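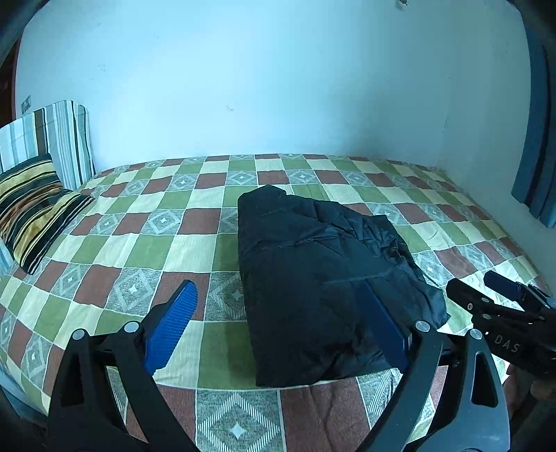

메르베르크 숙소 객실 침구·안전 점검표 (침실편, 의견란 포함)

시설 관리 > 숙소 점검 > 9월 > 17호실

점검 대상: 17호실 침실
점검자: 외제니 아르노
입회: 라파엘 페랑(오전 10시 20분부터, 오전 10시 40분까지. 그 뒤로는 전화를 받으러 갔음)
서식 관리: 가스파르 르클레르

표기 방법
O 이상 없음 / △ 조치 후 재확인 / X 사용 중지 / 해당 없음은 줄을 긋는다. 물음표는 판정이 아니다. 지난번 점검표에 물음표가 적힌 칸은 전부 다시 점검했다.

1. 침대와 매트리스

1-1. 프레임 볼트와 다리 조임 상태: O
손으로 흔들어서 소리가 나지 않으면 통과다. 앉아서 흔드는 것은 인정하지만 뛰어오르는 것은 점검 방법에 없다. 라파엘 페랑이 물어봐서 적어 둔다.

1-2. 매트리스 꺼짐, 스프링 돌출: O
네 모서리와 가운데를 손바닥으로 눌러 확인. 가운데가 조금 푹신한데, 사용자 측에서는 이것을 장점이라고 부른다. 꺼짐으로 볼 정도는 아니다.

1-3. 침대 밑 통로와 적치물: △
여행가방 한 개, 슬리퍼 한 짝. 나머지 한 짝은 찾지 못했다. 가방은 비상시 발에 걸리는 위치라 벽 쪽으로 밀어 넣으라고 안내했다. 슬리퍼는 점검 대상이 아니지만 신경이 쓰인다.

1-4. 매트리스 라벨 부착: O
라벨은 붙어 있다. 글씨는 지워졌다. 서식에는 부착 여부만 묻게 되어 있으므로 O.

2. 시트와 덮는 것

2-1. 시트 교체: O
격자무늬 시트. 크림색, 올리브색, 자주색 칸에 회색 마름모무늬 칸이 섞여 있고, 마름모 한가운데마다 작은 흰 별이 있다. 비품 대장에는 '체크 시트(무난)'라고 적혀 있다. 무난하다고 쓴 사람이 누구인지는 묻지 않기로 한다.

2-2. 시트 주름: O
자주색 칸에 부드러운 주름이 있으나 접혀 겹친 곳은 없다. 격자무늬 시트의 좋은 점은 비뚤게 깔면 바로 들통난다는 것이고, 나쁜 점도 같다. 베르나데트 코스트는 줄을 맞춰 깔아야 한다는 입장이고, 베르나데트 라크루아는 사람이 누우면 어차피 안 보인다는 입장이다. 두 사람이 같은 세탁실을 쓰기 때문에 이 항목은 앞으로도 짧게 적는다.

2-3. 시트 고정(모서리 밀어 넣기): O
매트리스 밑으로 손바닥 길이만큼 들어가야 한다. 벽 쪽 모서리는 팔이 짧은 사람에게 불리하다. 침대를 당겨 놓고 작업한 뒤 원위치할 것. 당겨 놓고 가면 다음 점검표에서 4-1번 지적 사항이 된다.

2-4. 침대 위 물품 정리: △
검은 천 하나가 시트 위에 놓여 있음. 표면이 매끄럽고 살짝 윤이 난다. 개켜 놓았다고 주장할 수 있는 모양이다. 왼쪽은 거의 반듯해서 시작할 때의 각오가 느껴지지만, 오른쪽은 심하게 구겨져 있고 아래쪽 단도 고르지 않다. 대충 사각형이라고 적으려다가 네 변을 끝내 합의하지 못해 '비정형'으로 기록한다.
조치: 펴서 다시 접을 것. 기준은 아래 3항.

2-5. 바닥으로 늘어진 천이나 끈: O
침대 둘레를 한 바퀴 돌며 확인했다. 발에 걸릴 것은 1-3번의 가방뿐이다.

3. 천 접기 기준 (2-4번에서 △를 받은 방은 이 항목을 소리 내어 읽을 것)

3-1. 침대 위에 넓게 펼친다. 시트 격자를 눈금으로 써도 된다. 이 시트가 밥값을 하는 유일한 순간이다.

3-2. 큰 주름부터 손바닥으로 바깥쪽으로 민다. 매끄러운 천은 밀면 통째로 따라온다. 한 손으로 모서리를 잡고 민다.

3-3. 모서리와 모서리를 맞춰 반으로 접는다. 남는 삼각형이 생겼으면 맞지 않은 것이다. 남는 부분을 안으로 숨기는 것은 접기가 아니라 은닉이며, 펼치면 드러난다.

3-4. 한 번 더 반으로 접고 접힌 쪽을 문 방향으로 둔다. 왜 문 방향인지는 가스파르 르클레르가 서식을 만들 때 정했고, 본인도 이유를 기억하지 못한다. 그래도 문 방향이다.

3-5. 이불장 둘째 칸에 넣는다. 첫째 칸은 여분 베개 자리다. 침대 위는 칸이 아니다.

의견: 매끄러운 천은 쌓아 두면 옆으로 미끄러진다. 지난번에 이불장 문을 열었다가 둘째 칸 전체를 품에 안은 일이 있어 제안한다. 같은 천은 맨 위에 한 장만 올리고, 그 위에는 아무것도 얹지 말 것.
답변(르클레르): 검토하겠음.
답변에 대한 의견: 작년에도 검토하셨습니다.

4. 벽과 주변 간격

4-1. 침대와 벽 사이: O
머리맡이 눌리거나 물건이 끼지 않는지 확인. 이 틈은 양말이 마지막으로 목격되는 장소이므로 손전등으로 비춰 볼 것. 양말 없음.

4-2. 벽면 오염, 곰팡이, 칠 벗겨짐: O
연한 하늘색 벽. 무늬 없음. 침대에서 무늬를 다 써 버렸으니 균형은 맞는다. 손으로 문질러 가루가 묻어나는지 확인했고 묻어나지 않았다.

4-3. 벽 고정물(액자, 선반, 못): 줄 그음
점검한 벽에 해당 사항 없음. 못 하나만 박으면 안 되겠느냐는 문의가 접수되었다. 안 된다. 머리 위에 무언가를 거는 일은 르클레르의 서면 승인이 필요하고, 그는 펜을 잘 잃어버린다.

5. 전기와 난방

5-1. 콘센트 덮개, 그을음, 헐거움: O

5-2. 멀티탭 연결 상태: X
멀티탭에 멀티탭이 꽂혀 있고 거기에 롤텐 전기주전자가 꽂혀 있었다. 주전자 정격 900와트. 침실에서 물을 끓이는 문제는 별도로 하더라도 멀티탭을 이어 쓰는 것은 사용 중지 사유다. 현장에서 분리했고, 주전자는 공용 주방으로 돌려보냈다. 주전자 주인은 나타나지 않았지만 찻잔은 아직 따뜻했다.

5-3. 난방기 앞 이격 거리: △
100센티미터를 비워 두어야 한다. 의자가 그 안쪽에 있었고 의자 등받이에 수건이 걸려 있었다. 의자는 옮겼다. 수건을 말리려면 복도 끝 건조대를 쓸 것. 급해서 그랬다는 설명은 의견란에 적을 수 있으나 판정에는 영향이 없다.

5-4. 침구와 난방기 접촉: O
이불, 시트, 그 밖의 천이 닿지 않음. 천 종류는 난방기 위에 잠깐도 올리지 않는다. '잠깐'의 길이에 대한 문의는 더 받지 않겠다.

5-5. 침대 옆 전등: O
지키네 전등. 갓 고정됨, 전선 피복 이상 없음. 갓 위에 천을 덮어 분위기를 내는 행위는 금지. 분위기는 소화기로도 낼 수 있으니 그쪽 사용은 피하게 해 주기 바란다.

6. 창문, 문, 경보기

6-1. 창문 개폐: O
손잡이가 뻑뻑하지만 열린다. 팝 윤활제를 한 번 뿌리면 나아질 것이다. 두 번 뿌리면 창틀 아래 바닥이 미끄러워진다. 경험에서 나온 숫자다.

6-2. 출입문이 완전히 열리는지: O
문 뒤에 빨래 바구니를 두지 않을 것. 오늘은 없었다. 복도에 있었다.

6-3. 연기 감지기 시험 버튼: O
정상 작동. 라파엘 페랑이 이 시점에 전화를 받으러 나갔다. 우연으로 처리한다.

6-4. 대피 안내도: △
문 안쪽에 붙어 있으나 23호실 안내도다. 그대로 따라가면 비품실에 도착한다. 교체 요청함. 17호실 안내도는 현재 23호실에 붙어 있을 가능성이 높으니 그 방 점검자는 확인 바람.

7. 조치 목록

침대 밑 가방 이동: 투숙자
검은 천 다시 접어 둘째 칸에 수납: 라크루아 (코스트가 확인하겠다고 함. 요청한 사람은 없음)
멀티탭 회수: 완료
난방기 앞 100센티미터 확보 후 재확인: 아르노
대피 안내도 교체: 르클레르

8. 의견란

라크루아: 그 천은 제가 접은 게 아닙니다. 제가 접은 것은 오른쪽도 반듯합니다.

코스트: 오른쪽이 반듯한 것은 한 번도 본 적이 없습니다.

페랑: 입회 시간이 짧게 적혔는데 복도에서도 점검 소리는 다 들렸습니다. 정정해 주세요.

아르노: 정정하지 않음. 다만 복도에 있던 빨래 바구니를 치워 준 점은 기록함.

르클레르: 의견란은 세 줄까지입니다. 다음 달 서식부터 칸을 줄이겠습니다. 안내도는 오후에 바꿔 달겠고, 23호실 열쇠를 가진 사람은 사무실에 들러 주세요.

재점검: 같은 날 오후 4시. 2-4, 5-3, 6-4번만 다시 본다. 5-2번은 주전자가 돌아와 있으면 처음부터 다시 쓴다.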